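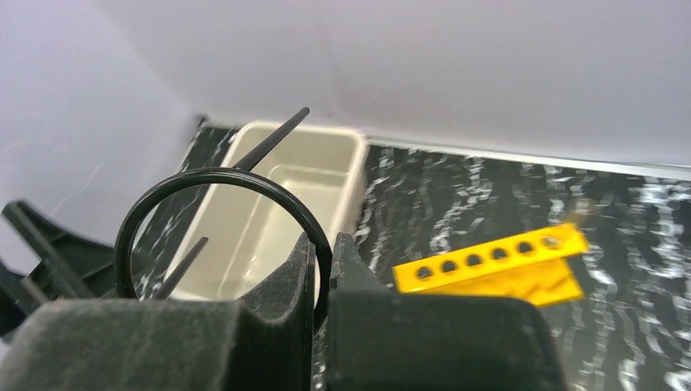
Golton Open Parts Tray, cream
Item 119 - from the Chiang bench range, stocked by Hedon

Search parts, trays, sets
Reading time: 5 minutes

We've sold a lot of trays over the years, and this is the one that keeps migrating from the stockroom to our own tables. The Golton is a plain, open, shallow tray in cream-colored plastic, made for small building parts: perforated beams, rods, rings, pins, bushings, all the bits that roll under the couch if you set them down loose. It has no lid and no dividers, and we like it a lot.

What makes it nice to use

The walls are low. You can drop your whole hand in, spread your fingers and push the parts around until the one you want shows up, and you don't scrape your wrist doing it. If you've been digging in a deep tub for a short black pin you'll notice the change in the first minute!

The corners are slightly rounded, inside too, so a thin rubber ring can be swept out with a fingertip. In a square-cornered box those rings stand up on edge in the corner and stay there until you tip the whole thing over.

A flat lip runs along the top edge. It gives you something to pick the tray up by, and it's wide enough to park a ring or a short pin on while you use both hands for something else. Long rods can be laid right across from lip to lip, which is how we keep the next three or four steps of a build in order.

Then there's the color. We expected to prefer the gray version (now discontinued) and we were wrong. Black parts are the hardest ones to find in any building set, and on a cream floor they stand out beautifully. Yellow and red do well too. White and tan are the weak spot, and if your collection is mostly white you may be happier with a darker tray from another range.

What fits

The inside floor is 32 centimeters on the long side. In Ceditz parts, that means:

Beams of every length in the Starter and Workshop sets lie flat. The long beams from the Crane set go in along the length of the tray.
Rods up to the Crane set's longest fit flat. Longer ones lean on the wall with the end sticking out over the rim, and they stay put unless you knock them.
Rings, bands and tires: as many as you like. We filled one tray with a bag of 1,000 of the thinnest rings to see what would happen, and it took them all with the lip still clear. Picking them up again took longer.
Gears: all sizes except the big turntable.
Motors and battery boxes: they fit, but they hog the space. Keep those in their own box.

The Starter set goes into one tray comfortably. For the Workshop set we use two, with beams in the first and everything small in the second. The full Crane set has 1,000 pieces and wants four.

Using it on the table

There isn't much to learn about a tray, but a few habits have stuck with us.

Tip in only what you need for the next stage. A thin layer where you can see the floor between the parts is far quicker to work from than a heap, even a small heap.

Put the tray with its long side running away from you. It feels odd at first, and then you realize you've got table on both sides of it for the pieces you're working on. Beams you've already picked go on your stronger side, and the half-built thing goes in the middle.

Keep rings and bands at the near end. They weigh next to nothing, so they ride up on top of everything else and get flicked out when you rummage.

When you're done, lift one end and let the parts slide into a corner, then pour. The rounded corner works as a spout, more or less. It's fine for pins and bushings going back into a jar - go slowly with rods, which like to turn sideways and jam.

Stacking and storing

Empty trays nest. Full ones don't stack, and please don't try it with a beam laid across as a shelf (we have, and we spent the rest of the afternoon on the floor). If you want to keep a build in progress overnight, slide the tray onto a bookshelf or into a shallow drawer. Measure the drawer first, including the lip.

For families with one table and several builders, a tray each is the best money you'll spend. Everyone can carry their own parts away at dinner time and bring them back after, and the arguments over whose short axles those were mostly stop.

Cleaning

Warm water, dish soap, a soft cloth. Dry it before the parts go back in. The smooth plastic lets go of dust easily, but cream does show ballpoint ink, and you'll want to get to that the same day. A little baking soda on a damp cloth has worked for us. Skip the dishwasher. The bottom rack will warp the tray, and a warped tray rocks on the table forever.

Small black marks from rubber rings can show up if rings sit in the tray for months. They rub off with a pencil eraser.

What we'd change

We'd love a clip-on lid. We've asked, and there isn't one coming for now. We'd also like a half-length version for smaller tables. On a very slick tabletop the tray will slide if you lean on it, so put a piece of shelf liner or a folded dish towel under it and it sits still.

Details

Color: cream
Material: plastic, smooth finish
Shape: rectangular, open top, rounded corners, flat lip
Inside length: 32 cm
Lid: none
Dividers: none
Sold: singly or as a nest of four
In the package: tray only. Beams, rods, rings and other building parts are sold separately.

Questions we get

Does it work with parts from other makers?
Sure. It's an open tray, so if the part is shorter than the floor it'll lie flat, whoever made it.

Can I write on it?
Pencil and removable labels are fine. Permanent marker really is permanent here.

Is it OK for paint or glue?
We wouldn't. Water-based paint comes off if you catch it early, but some glues soften the surface and leave a dull patch.

Will it fit the Chiang drawer frame?
The current frame, yes, with the lip resting on the rails. The older narrow frame is too tight, and you'd have to force it.

Can I buy the gray one anywhere?
Ours are gone. Every so often one turns up in a returned nest of four, and we list it with the odds and ends.

Goes well with

Ceditz Ring and Band Refill, black, thin
Ceditz Rod Pack, mixed lengths
Ceditz Beam Pack, yellow
Chiang Drawer Frame, current model

The next delivery of nests of four comes in January. Single trays are on the shelf now, and they ship flat in a plain carton with a sheet of paper between each one if you order more than one.

Contact Hedon | Shipping and returns | Copyright Hedon, all rights reserved | Back to top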